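Wokitholm folding group, minutes, May 17, 2025

Present: Yolanda Montoya, Kacper Wilczyńska, and me typing with one hand and eating with the other.

Kacper wants 300 sweater folds by hand before we touch anything else, and so far we have 79. I said fine, but can we please agree which sleeve goes first!

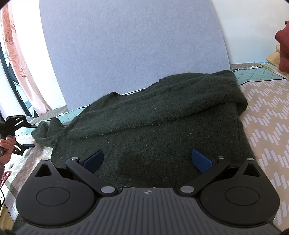
Green sweater on the bed, one sleeve folded back over the body.

Yolanda thinks we rush the sleeves (guilty). We agreed to let the fingers open fully before moving on to the next grab, and to redo any fold where we had to tug twice.
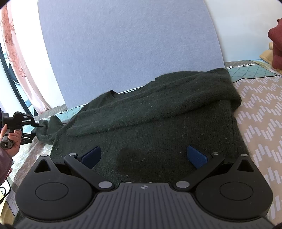 1 min read

On sleeves, then: one gripper holds the end, the other works the middle. Kacper likes it, Yolanda wants to try it on the towels first. Left open. I'm to ask Matheson if knits with lint on them are OK or if we should brush them.

Next meeting in October is too far off, so Yolanda will pick a date.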